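Keeping a lid on it: how lids, caps and stoppers fail in a shared kitchen
Project report, product design studio, August 2026

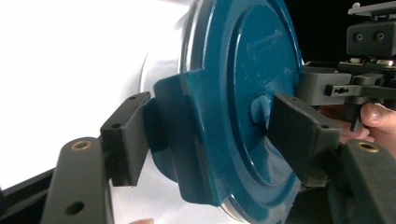

A reader of our first draft, unnamed at their own request, wrote back that we were starting in the wrong place, that people don't lose lids, they lose the jars and then keep the lids for years. Fair. We changed the survey after that and asked about both.

1. What we set out to do

Look at lids. Specifically the big ones, on storage tubs and jars and jugs in the shared kitchen on the Drenby floor. Why do they go missing, why don't they get closed all the way, what makes one easy to grab and another one a fight. Original plan was to redesign one. Ran out of time, so this is mostly the study plus a sketch proposal at the end.

2. How we did it

Two parts. First an inventory. Everything out of the cupboards and onto the long table, bases on one side, lids on the other, match up whatever matches. Took a whole afternoon, mostly because of the round ones. Square lids you can tell by eye. Round ones you have to try.

Second, a handling test. We picked 12 lids and had people open and close each one 3 times, then say out loud what they were doing with their fingers. Wrote it all down on the sheet (Appendix A). One sheet got soup on it, we copied out what we could read.

We also sent a short survey round the building by email. Response was low. We don't lean on it much.

3. What a lid is made of, for our purposes

We needed words for the parts or the notes made no sense. Ended up with these:

Rim. The outer edge, what your hand goes round.
Face. The flat bit on top. On a lot of lids it's recessed, sits lower than the rim.
Tab. Anything sticking out past the rim. The teal one at the top of this report has a tab, squared off at the end.
Boss. A small raised knob on the face. The teal one has that too, a short round one.
Seat. Where the lid meets the container. Usually you can't see it with the lid on, which turned out to be a big part of the problem.

Glossy or matte went down as a seperate column. We nearly left it out and it ended up mattering.

4. Findings from the inventory

More lids than bases. The reader was right on that one. Several lids fit nothing in the room at all, and we asked next door and they fit nothing there either.

Stacks of nested tubs keep their bases together fine. Lids get stood on edge behind them and slide down flat, then something heavy goes on top. When we emptied the bottom cupboard there was a layer of lids on the floor of it under the baking trays.

Lids with molded lettering on the face weren't any easier to match. Same color on same color, shallow, hard to read under the kitchen lights. People tried the fit and skipped the reading.

The Vivero tubs did best for matching. Lid and base are the same color and only come in two sizes. Prolto tubs did worst, all clear, four sizes very close together, and the second smallest lid will sort of sit on the second smallest base even if it's the wrong one. Looks shut. Isn't.

5. Findings from the handling test

Most people go for the rim first, even when there's a tab. We expected the tab to win. When asked, the usual answer was that they didn't notice it or thought it was part of a hinge.

Wide lids are a stretch. Past a certain width a small hand can't go across and people switch to two hands or pinch at the edge. Pinching works on a thick rim. On a thin one it bends.

Glossy lids slip with wet hands. We did a second go with damp fingers for 4 of the lids and the glossy ones got regripped a lot more. Matte ones hardly at all. Small sample, wouldn't want to claim too much.

A knob on the face helps with lifting straight up and does almost nothing for twisting unless it's tall. Short ones get used as a place to push down on. That's not bad, people pushed down in the middle and assumed it was closed, but on press-fit lids you need to go round the edge.

Closing was worse than opening across the board. Very few people checked the seat. There's no click on most of these so how would you know.

6. Proposal

Sketches are in Appendix B. Short version:

Thick rim, matte band round the outside only, face can stay glossy because it wipes clean.
Tab in a different color from the lid so it reads as something to pull.
Size letter on the lid AND on the base, big, in a contrasting color.
A click.

We priced a small mold for the rim section with Pugh and the quote came back at about 2,000 dollars, way over what we have. So no prototype. We did a cardboard and foam one to check the tab length, it held up for a morning.

7. Problems

Not enough people in the test. All adults, all from our building. Nobody with arthritis or reduced grip, and that's who this should really be for.

We mixed screw lids and press-fit lids in the same table early on and had to untangle it later. Two rows are still marked unsure.

The orphan lids are in a crate by the kitchen door until the end of term. If one is yours, take it.

8. Next

Redo the damp hands test properly with all the lids. Ask if the shop can print one tab in color. Put a rack in the bottom cupboard so lids stand up, and go back after a few weeks to see if anyone uses it.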